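Workshop Tips: Setting Up a Bench for a Small Robot Arm Kit

The Plirine arm kit from Hesa is sold as a bench helper for home shops and small offices. It will pick up small parts, hold light work steady and hand over tools from a fixed spot. We had one on a bench for 24 days. Most of what went wrong in the first week had to do with the bench and the drawers, so the tips below deal mainly with those.

What you get

The kit comes in two boxes. The big one holds the arm, the base plate and the overhead bracket. The small one holds the gripper, the power supply, a bag of screws and a printed guide. The guide is good on wiring and thin on mounting. Ours cost $1146 with the overhead bracket. You can buy it without the bracket and bolt the base plate straight to the bench, but then the arm takes up a good piece of the top.

Before you mount it

Check that the bench doesn't rock. Put your weight on each corner in turn and shim the low leg. A wobble you would never notice when filing a bracket will throw the gripper off when it reaches for a screw.

Clear the full reach of the arm, plus a hand's width. Move lamps, mugs and anything on a shelf over the bench.

Plug the power supply into its own outlet and run the cord down a bench leg with hook-and-loop straps. Do not let it cross the spot where your chair rolls.

If you use the overhead bracket, fix it to something solid. Drywall anchors are not enough. Tighten the bolts again after 60 hours of use. Two of ours had backed out by then.

Sorting the tool drawer

The arm finds tools by going to a saved position, and it does better when each tool lies in the same place every time. Foam liner is the cheapest fix. Zonen sells a two-layer sheet that cuts easily with a utility knife. Any closed-cell foam will do.

Lay the tools out first and live with the layout for a few days before cutting. Trace around each one with a silver marker. Cut just inside the line so the foam grips a little.

Leave finger room beside each handle. The gripper needs it too, and it opens wider than you would think.

Put the tools with fat handles where the arm can reach them and keep thin drivers and hex keys for your own hands. The gripper dropped our smallest hex key over and over. We stopped saving positions for anything thinner than a pencil.

Bright handles help you as well. You can tell from across the room what has not gone back.

Pull the drawer all the way out before you save any positions, and pull it all the way out each time after that. Half open is no good. Full-extension slides with a firm stop are worth having here.

Holding curved work

Flat parts are easy. Curved ones roll, tip or slide when the arm touches them. Make a cradle that follows the underside of the curve and set small blocks below it so it sits level. Scrap is fine for this. Test the cradle by pressing on each end with one finger. If it lifts, add a block.

Keep only the tool you need next on the bench top. Everything else goes back in the drawer.

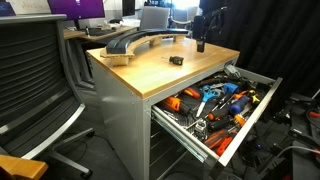 Curved piece on its wooden base, with the tool drawer pulled out alongside.

Cleaning and upkeep

Vacuum the foam with a brush nozzle. Sawdust in the cutouts lifts the tools and changes how they sit.

Wipe the gripper pads with a damp cloth, no solvent. Ours got slick after some work with paste wax and a wipe brought the grip back.

Wax a wooden bench top lightly or leave it oiled. Do not put thick wax where you clamp.

Check saved positions once a month, and any time the bench has been moved.

Is it worth buying?

For sorting screws and holding parts while glue sets, yes, if you do that often. For handing over tools it is slower than reaching into the drawer yourself. It suits someone who works with both hands full or who has trouble bending to a low drawer.

The Sachdeva clamp arm costs $200 and does the holding job with no motor at all. Try that first if holding is all you need.

Hesa takes returns on opened kits as long as the base plate has not been drilled. Use the holes it comes with until you are sure you are keeping it.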